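July 2023 -- Skirkstead route notes, for me and for whoever picks up the walking guide next

Back from four nights in Skirkstead and I want to get this down while my knees still remember it! The old town is lovely and much steeper than our first draft lets on. Pankaj Nautiyal and I took the river steps up to the upper gate, 466 of them by the town's own leaflet, and we stopped twice (well, I stopped twice, and he was kind enough to admire the view). The draft calls this "a gentle stroll from the station." Please let's change that.
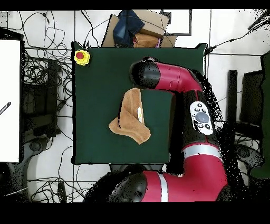

The ferry to Skavusden is the other thing that needs fixing. Our draft has it leaving from the main quay, but it goes from the small pier behind the fish market, about 19 minutes on foot if you don't dawdle over the smoked eel. For the packing page I'd like to add a good big cloth, something like the tan suede-like one bunched up to a peak on the green table, handy for sitting on damp harbor walls or wrapping up a bottle. The crossing itself was calm and the tea on board was terrible.

Deepak Khurana still has the Dretstead bus times, and I've asked him to check whether the 544 runs past September. Lodging notes for the Awasthi guesthouse are half written -- breakfast is generous, and the back rooms are quieter. Still to do: redraw the map north of the upper gate.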